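About Skitisville

Skitisville makes brick backdrops. We print and paint walls that aren't walls, for people who need one behind them: portrait studios, school plays, shop windows, a dentist who wanted his waiting room to feel like a loft. If you've admired somebody's exposed brick on a video call lately, there's a fair chance it was hanging from a curtain rod.

The company started in Leire Bermúdez's garage, which had real brick, all of it ugly. She photographed products for a living and got tired of driving to a nicer wall. The first backdrop she painted looked like lasagna. The second looked like a better lasagna. By the fifth she had sold one to Siu-ming Chien, who ran a small theater and needed an alley by Friday-night standards, meaning one that held up from row ten. He came back to complain about the mortar and has been in charge of mortar ever since.

Mortar is where most fake brick goes wrong. People buy a backdrop for the red and then spend years looking at the gray. Siu-ming likes his lines pale and a bit rough, as if the bricklayer had somewhere to be. He keeps a binder of mortar photos, which he will show you if you stand still near his desk.
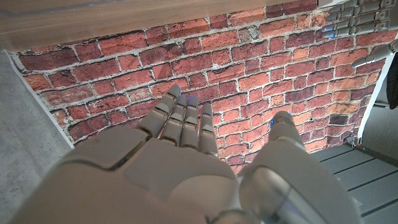

Color belongs to Châu Đỗ. A wall in one shade of red looks like gift wrap, so she mixes rust, terracotta and a dark maroon that we argued over for most of a winter. Our first catalog had a single brick called Red. The current one has the Dalska, which is warm and looks old, and the Jillitz, which is cooler and looks as though it has been rained on. There was also a yellow brick called the Pasichnyk. We sold 2, and one came back.

Cheuk-hei Kuo handles orders, shipping and the phone. Most calls are about creases. Hang the backdrop overnight, pull the bottom edge snug, and please keep your iron away from it. If the rows still seem to bend, check where you're standing before you write to us. Brick is all straight lines, and it will tell on you the moment you tilt anything.

Pei-shan Yuen joined to do the accounts and stayed to design the sample swatches, after pointing out that we were mailing people pieces smaller than a brick. The new swatches show several rows. They cost us more to send and we get far fewer surprised customers, a trade she has explained to the rest of us with a chart.

We work out of one long room behind a tile shop. Our biggest single order so far was 500 panels, and we'd like some notice before anyone tries that again. Small orders are welcome at any time, including one panel for one corner of one bedroom.

Visits are by appointment. We close for two weeks in July, when the paint won't behave and neither will we. Ring the bell on the left. The bell on the right is painted on.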